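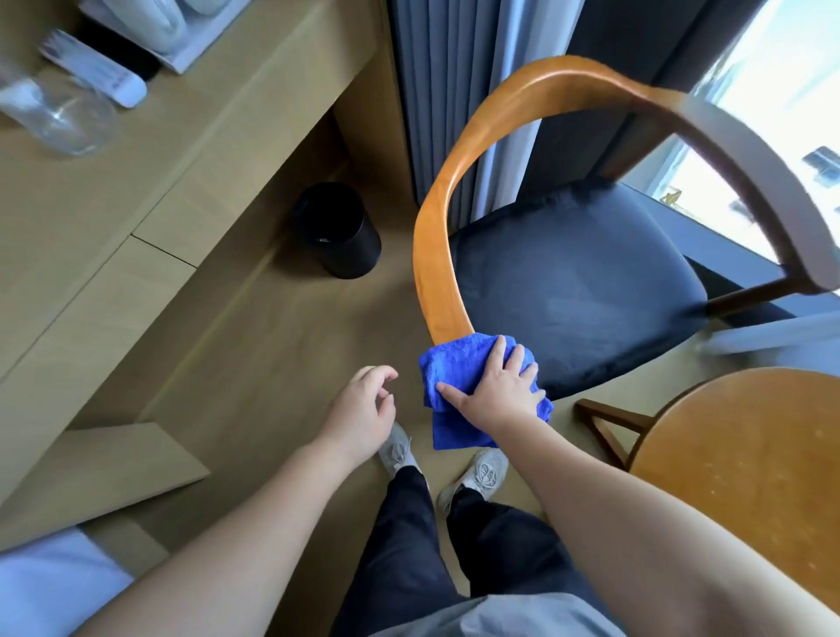
Slide 7 – Chairs get forgotten

Home Talks Notes Contact

OK, so this is where I ask who wiped a table today. (Wait for hands!) Now who wiped a chair back? Way fewer, every time.

Point at the spot where the curved wood comes down to meet the seat. I love these bentwood loops, but crumbs and hand grease end up right there at the bottom, and people swipe the top and walk off. Flat hand, folded microfiber, follow the curve all the way down – then flip to a clean side for the next chair.

Mention the dark blue cushion. Lint shows like crazy on navy, so brush the seat last.

Tell the Wokside story here: 70 chairs, 2 of us, and Tyra Skjelbred going behind me with a flashlight. She sent me back to the first row! Keep it short, I ran over in February.

If somebody asks about polish, say I go easy on it with glossy wood and Vidar Ljungberg covers finishes after the break.

Sip of water, then on to table rims.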